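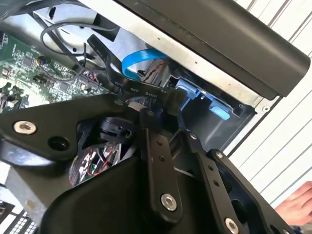 **Tessa Wrobel**
Desktop Support, Skastent office

**Ticket 738: Urkano stops its nightly backup at file 321**

Reported January 9, 2022. Preven starts fine, copies happily for a while, then quits on the same file every single night. No error on screen, only "job ended" in the log. I love a bug that repeats itself, so I grabbed this one right away!

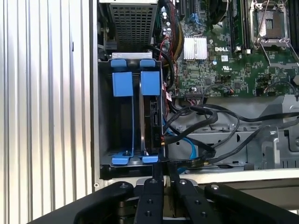

## What I tried

- Restarted the Preven service. Same stop.
- Ran a disk check on both volumes. Clean.
- Pointed the job at a different share. Same stop, same file – which was great news, as it cleared the network.
- Moved file 321 out of the folder. The job ran to the end in about 5 minutes.

So the file it is. It's a scanned floor plan from the Jia project, and it opens perfectly well in the viewer.

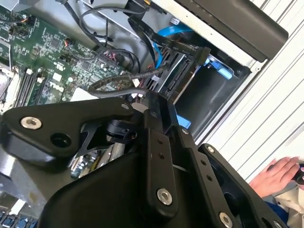 The name is the fun part. Somebody had pasted it in from an email, and it ends in 2 blank spaces. The viewer doesn't mind those. Preven trims them, goes looking for the shorter name, finds nothing and gives up on the whole job. I made a dummy file with the same ending and got the same stop on the first try. So satisfying!

## Fix

Renamed the file, put it back and ran the full job twice. Both runs finished. 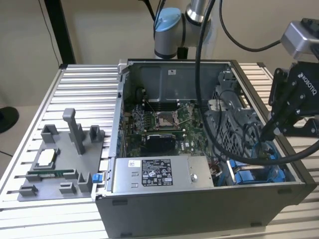

I also searched the rest of the share for names ending in a space and fixed the ones that came up. Preven has a "skip and continue" setting, off by default, and I've turned it on for Urkano so one odd name can't hold up everything else. The other office machines still need it.

Status: solved, leaving open until the April restore test.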